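Build the Gripper Before the Robot

In our shared workshop at Trovadside, most people begin with the arm. They buy motors, they dream about the kitchen, and after 25 evenings they have an arm with a bad hand on it. My opinion is that this order is wrong. Make the two fingers first, hold them in your own hand, and try them on the things you have at home.
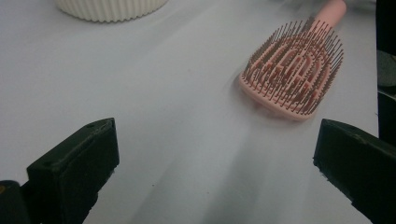 A hairbrush on the white table, above the dark fingers, across from the ribbed container. Photo: Vibeke Hallgrímsson

A hairbrush teaches more than a wooden cube. Its handle is round and its head has gaps, so you must decide where to take it. I changed the shape of my fingers six times for such questions, and each change cost me one evening. With a finished arm, I would blame the software.

I know that Maro, who has the next bench, does not agree with me. He likes to see something move.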